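Chapter 4
Grasping Flat Objects

12 comments · 64 shares

In Chapter 3 the class built the two-jaw gripper from the Clegg parts set and checked that both jaws closed at the same rate. This chapter puts the gripper to use. By the end of it, each team will have recorded a set of hand-guided grasps and used them to decide where a flat object should be held.

A flat object lying on a table is harder to pick up than a block or a cup. Most of its surface faces up or down, and the jaws can press only on its edges. If the pads are too high, they close above the object. If they are too low, they rub against the table and the linkage takes the load. The useful range between these two errors is often only a few millimeters.

4.1 The Vollside task

The chapter project is taken from the second round of the Vollside student competition. A team receives a tray of household items and must move each one to a bin, using a single gripper and no suction. A run lasts 60 seconds. An item dropped outside the bin scores zero, and a second attempt at the same item costs 2 points.

Before any motor is connected, the gripper is guided by hand. The operator holds the tool, approaches the object from above, and stops with the jaws open on either side of it. A camera mounted on the tool records the approach. The class archive for this task, stored in the Grema format, should reach 400 recordings before the end of January.

4.2 Pad position and approach angle

Two quantities are noted for every recording. The first is the grasp point, measured along the length of the object from its nearest end. The second is the approach angle – the angle between the centerline of the gripper and the long axis of the object. For a narrow handle, the angle should be kept small so that both pads meet the edges along their full faces. At larger angles the pads touch only at their corners, and the object turns as the jaws close.
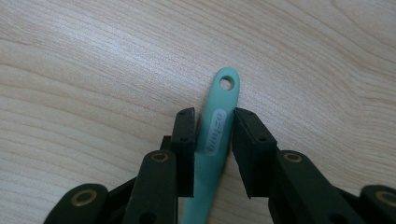

Figure 4.1 Open jaws on either side of a mint-green handle, seen from the tool camera. Brass-colored rings mark four of the pivots.

The gap on each side of the handle need not be equal before closing. A free object will slide toward the center once the nearer pad makes contact, provided that friction with the table is low. Section 4.3 treats the case in which the object cannot slide, using the Flenora test plate.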